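Reentry & Second Chances Board > Jobs and Training > Has anyone done the Timholm program?

gilbert_side
My brother gets out in April after 7 years and his case manager keeps pushing the Timholm job program. Transitional housing plus a training slot, and they take a cut of your first paychecks to cover the bed. He likes the sound of it. I'm the one losing sleep. Anybody been through it, or had family go?

jaxon_c
I did it, the Gilbert house. Bed was clean, food was okay, curfew was 9 and they meant it. Got my forklift card and I've been at Erkero ever since. The paycheck thing is real but they show it to you in writing before you sign. Tell him to read page two twice.

mama_villanueva
My son went and I'd be careful. He was told 400 dollars total for housing and then there was a "supplies fee" on top. I called and called. Ended up talking to a Mr. Brunet, who was nice enough, but we never saw that money again.

jaxon_c
Not saying it didn't happen but I never paid a supplies fee. What year was this?

mama_villanueva
Two years back. And does it matter what year? They owe him the money either way.

northbank5
I think it matters some, they changed directors in between. Loïc Brunet left and Gwenaël Coste runs it now. She did time herself a long while ago and she talks to you like a person. I'm in the training side right now, evenings, still living at my aunt's, so no housing fee for me at all. Ask if your brother can do it that way if he's got family with a spare room!

Some pics:
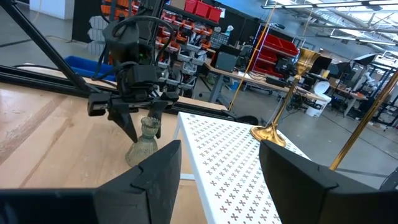

gripper close up, the white board has all those little cross holes

gilbert_side
He can't stay with me, my lease won't allow it (already asked, already begged). Would parole even sign off on him living in one place and training in another?

northbank5
Mine did. I had to give my PO the class schedule and a phone number for the front desk, and she called it too -- twice the first week. Got real boring for her after that I guess.

sipho_lr
Going to disagree with the cheering a little. I was there for 5 months. Training is fine, teachers are fine. The job placement is where it falls apart. They count you as "placed" if you get an interview. I had two interviews at Trukico, got asked about my record in the first minute of both, and went home. If I hadn't found work through my cousin I'd have been stuck paying for that bed with nothing coming in.

jaxon_c
Sipho that's fair. I got lucky with Erkero, the supervisor there had a brother inside. I still say it beats the shelter.

sipho_lr
Sure it does. Low bar though man.

mama_villanueva
Thank you Sipho. This is what I mean, ask what "placed" means and make them write it down.

northbank5
I'll ask Coste about the placement numbers, she does a sit-down with us once a month and people get pretty blunt in there. Other picture, forgot to put it up before:
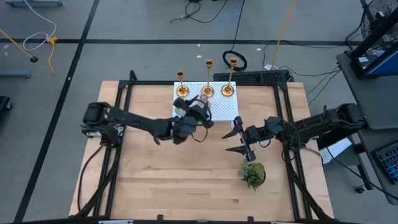

the whole table, one arm on each side

gilbert_side
Thanks for that, I'm going to print both for my brother, he can get photos in the mail. So my list is the supplies fee, what counts as placed, and whether he can leave the house early if he finds his own place. Am I missing anything?

sipho_lr
Ask what happens to the bed if he loses the job. Mine was 2 weeks and then out.

jaxon_c
And ID! Start on the birth certificate now, before he's home. I waited on mine forever and couldn't start work without it.

gilbert_side
Calling the records office in the morning. Will post back once I've talked to Timholm.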